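Powell Publishes Handling Rules for Kitchen Robot Trials

The standards office at Powell has issued its first written rules for robot arms that handle household glassware. The rules took effect on 20th February and apply to simulated trials and to physical trials alike. In an interview for the members' bulletin, the head of the office explained how the text was drafted and what it asks of participating laboratories.

"We had three laboratories reporting success in three different ways," the head of the office said. "One counted a lift of any height. Another wanted the bottle set down upright. The results could not be placed side by side."

Work on a common text began last July with Finia and Himero, which both run trials in rendered kitchens. The final version contains nine rules. The first concerns the approach: the gripper must come to a stop above the object before any descent begins, and the stop must appear in the log as a separate event.

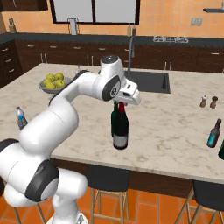
The arm above a wine bottle on the kitchen island of a simulated trial.

The office considers the approach the stage at which most avoidable contact occurs. "A bottle with another bottle close behind it is a different task from a bottle standing alone," the head of the office said. "The report has to say which one was attempted." Under rule 4, laboratories must list every object on the work surface, including those the arm is not expected to touch. A bottle lying on its side is to be recorded as such and may not be corrected between runs.

Himero objected to this rule at first on grounds of cost. Its archive held 2598 recorded runs, and few of them came with a full object list. The office agreed that older runs could be kept under a separate heading, provided they were left out of any published success rate. 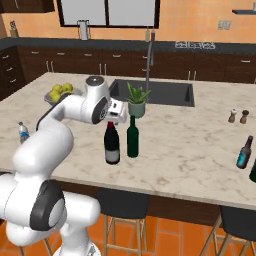 Does a laboratory have to repeat its trials each time the robot's control software is updated?
A repeat is required only when the update affects motion or gripping, and in that case the full set of 300 runs must be completed again.

Asked whether simulated results should carry the same weight as physical ones, the head of the office was cautious. "They answer different questions. A simulated run tells us whether the plan is sound – it does not tell us how glass behaves in a hand." Rule 7 therefore requires that the two kinds of result be printed in separate tables.

Werham, which joined the program after the drafting had ended, has asked for added guidance on stopping distances near sinks and faucets. The request is under review. Until a decision is made, laboratories are to apply the general clearance given in rule 2 and to note any fixed fixture within reach of the arm.

The office will accept written comments from members through the end of July. Comments should cite the rule number and, where possible, include the run log to which they refer.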